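Friday, March 17, 2023
Walk-through checklist, hand-held gripper work, Astidton site
Issued by Zivwood Safety. Form 804, filled in by the inspector.

Marks: OK / FIX / OPEN

## Floor and seating

- [x] **Walkways clear of bags and packaging.** FIX. Same note as last time. Plastic bags on carpet slide, and people are watching the tool, so they don't watch their feet.
- [x] **Seating suits the task.** OPEN. Floor work was written up in the Tessier plan as "occasional." Operators say it's most of the shift. Somebody should find out which before July.
- [x] **Cables off the floor.** OK where I checked.

## The tool

- [x] **Screws tight, no play in the fingers.** OK.
- [x] **Weight within limit for one-hand use.** OPEN. Celtix says yes. Their test ran 50 minutes and our blocks run 70. I'd like a number for our blocks.
- [x] **Label readable.** OK. Unit numbers go in the log by hand, so please copy them right side up.
- [ ] **Spare unit on site.** Not checked.

## The people

- [x] **Breaks taken as scheduled.** FIX. The schedule says one thing and the target of 200 clips per shift says another. Guess which one gets followed.
- [x] **Operators told what the recordings are for.** OPEN. They were told "to help the robots learn." Two asked me if that means their own jobs. I had no answer and the handout doesn't either.
- [x] **Wrist or shoulder complaints logged.** OPEN. Log is blank. I don't take that as good news, as the log is kept in the supervisor's office.
- [x] **Job title and pay match the work.** Outside this form, but it came up at every station. They were hired to fold, sort and tidy. Now they do it with a claw in one hand and get timed on it.

## Work at hand

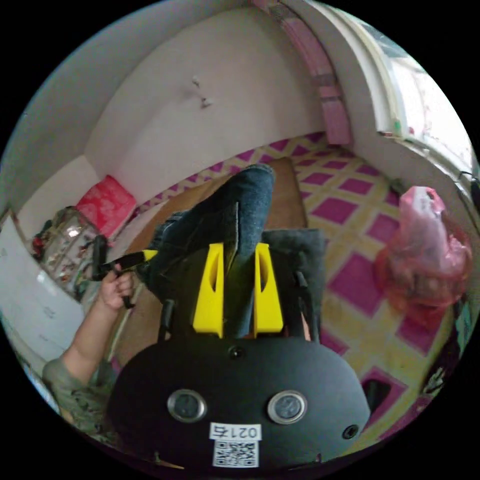
*Unit 0214, denim on brown mat. Seated/floor task, patterned carpet.*

- [x] **Fingers clear of clothing and skin.** OPEN. The rule says keep the tips away from legs. It gives no distance, so I can't pass or fail anyone on it.
- [x] **Sensor windows clean.** OK.
- [x] **Enough light.** OK by day. Evening shift not seen.

## Comments

The plan promised lighter work by July. So far I see the same chores done slower, with more gear and more paperwork. Maybe that changes. I'm not signing the "reduced strain" line until somebody shows me a filled-in strain log.

Next visit: bring a scale, and ask Celtix for the full test sheet.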